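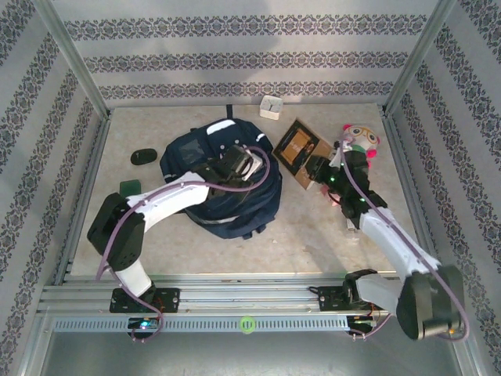

클레쿰(Clekum) 지퍼 왁스 스틱
판매: 코빌게이트(Kovilgate) 수선용품점

안녕하세요, 코빌게이트입니다! 가방 수선을 하다 보면 제일 많이 듣는 말이 "지퍼가 뻑뻑해요"예요. 원단은 아직 멀쩡하고 어깨끈도 튼튼한데 지퍼 하나 때문에 가방을 새로 사시는 분들이 정말 많아요. 그래서 저희가 작업실에서 쓰던 왁스를 아예 스틱으로 만들었습니다. 이름은 클레쿰이고, 처음 배합을 잡아 준 분은 Yasaman Heydari 님이에요. 원래 텐트 수선을 오래 하셨는데, 텐트 지퍼는 흙먼지를 워낙 많이 먹다 보니 끈적이는 왁스를 아주 싫어하십니다. 저도 그 말에 완전히 설득당했어요.

지금 판매 중인 건 네 번째 배합입니다. 예전 것보다 조금 단단해서 여름에 가방 주머니에 넣어 두어도 잘 물러지지 않아요. 대신 겨울에는 좀 뻣뻣하게 느껴질 수 있는데, 손에 잠깐 쥐고 있다가 바르시면 됩니다.

제품 정보
종류: 기본형(무향), 나가노(편백향)
무게: 53g
케이스: 돌려서 올리는 방식, 뚜껑 포함
사용 가능: 금속 지퍼, 나일론 코일 지퍼, 플라스틱 지퍼
구성: 왁스 스틱 1개, 작은 솔 1개

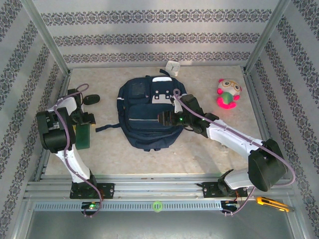 바르는 순서는 간단해요. 먼저 동봉된 솔로 지퍼 이빨 사이를 털어 주세요. 이걸 건너뛰는 분들이 많은데(저도 바쁠 땐 그랬습니다...) 모래가 낀 채로 왁스를 바르면 나중에 닦아내기가 훨씬 귀찮습니다. 그다음 지퍼를 닫고 겉면에 한 번 쓱, 열고 안쪽 이빨에 한 번 쓱. 그리고 열었다 닫았다를 열 번쯤 해 주세요. 남은 왁스는 마른 천으로 닦아내면 끝이에요.

곡선으로 돌아가는 구간은 조금 더 신경 써 주세요. 가방 윗부분처럼 지퍼가 휘는 자리에서 슬라이더가 잘 걸리거든요. 한 손으로 원단을 팽팽하게 잡고 짧게 끊어서 바르는 게 제일 편했어요. 스웨이드나 밝은색 면 원단은 자국이 남을 수 있으니 안 보이는 곳에 먼저 시험해 보시고요!

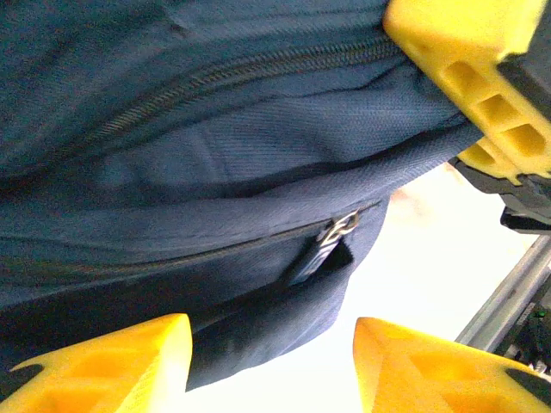
남색 가방의 지퍼와 은색 고리, 검은 천 탭

자주 물어보시는 것들

이빨이 벌어지는 지퍼에도 되나요?
아쉽지만 그건 왁스로 해결이 안 됩니다. 대부분 슬라이더가 헐거워진 경우라 교체하셔야 해요. 맞는 크기를 모르시겠으면 슬라이더 뒷면 숫자를 문의란에 적어 주세요. Nuno Bragança 님이 재고에서 찾아 드립니다.

방수 지퍼에 발라도 되나요?
겉에 코팅이 된 지퍼에는 권하지 않아요. 그쪽은 프로르카우(Prorkau) 전용 윤활제를 따로 판매하고 있으니 그걸 써 주세요.

얼마나 자주 발라야 해요?
매일 메는 가방이면 계절 바뀔 때 한 번이면 충분해요. 저는 출퇴근 가방에 5월쯤 한 번, 장마 지나고 한 번 바릅니다. 캠핑 장비는 다녀올 때마다 솔질만이라도 해 주시면 좋고요.

세탁하면 없어지나요?
찬물 손빨래에는 꽤 남아 있는데 따뜻한 물에는 많이 빠집니다. 빨래하고 완전히 말린 다음 다시 발라 주세요.

보관과 배송
직사광선이 드는 차 안에는 두지 말아 주세요. 녹았다 굳으면 표면이 하얗게 뜨는데, 그 부분만 살짝 깎아내면 계속 쓰실 수 있습니다. 오후 2시 전 주문은 당일에 보내 드리고, 나가노 향은 소량씩 만들어서 하루 이틀 더 걸릴 수 있어요. 이번에 만든 나가노는 모두 179개이고, 품절되면 재입고 알림을 눌러 두세요. 뚜껑이 깨져서 도착했다면 사진과 함께 문의란에 남겨 주시면 새 제품으로 바꿔 드립니다.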